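Flatenska Circle for Card Reading and Divination
Minutes of the members' meeting, November

The meeting was opened at 18.30 in the small hall. The minutes of the previous meeting were read and accepted with one correction: the study evening on reversed cards was led by two members together, and this must be written so.

1. The new Lenormand deck

The working group presented the state of the deck which the circle wants to print under the name Skeltareo. The drawings are finished, except the Stork and the Key, which will be made again. The Stork was found by several members to be too similar to a heron. In a reading this can bring confusion, so the group will make the beak red and put a chimney behind the bird.

It was discussed if the deck should have a second Gentleman and a second Lady, for readings between two persons of the same sex. The meeting was in favour. With these 2 cards the deck comes to 38.

2. Printing

Two offers were received. Vikmont offers a smaller box and a matt paper. Peeters offers a thicker paper with linen finish, but the delivery is 5 weeks later. The sample cards were passed around and shuffled by all who wanted. The thicker cards are more pleasant to hold but difficult to shuffle for small hands. After voting, Vikmont was chosen. The first print will be 248 decks. The price for members will be fixed when the final invoice is known.

3. The booklet

The text for the Coffin was discussed for a long time. The present version speaks only of endings and illness. It was agreed to add rest and the closing of an old matter, and to remove the sentence about death in the family, which can frighten a beginner. The meanings of the pairs will be given for 8 cards only in the first edition. The remaining pairs will come as a separate sheet.

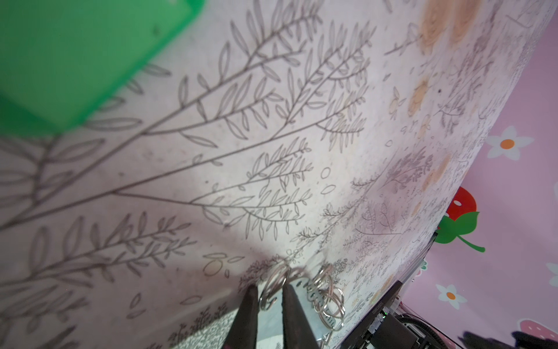

A member asked whether the booklet will also explain the Grand Tableau, as many buyers will want to lay out all the cards from the first evening. The working group answered that one page is foreseen, with the rows and the houses, but without a full reading. The member found one page too little and offered to write a longer text before the next meeting. This was accepted.

4. Open readings

The open readings stay on Wednesday. Every reader is asked to keep to twenty minutes for each visitor and not to answer questions about medicine or court cases.

5. Other matters

The borrowed books on palmistry must come back before the new list is made. The key of the cupboard is from now on kept in the drawer by the door.

The meeting was closed at 20.45.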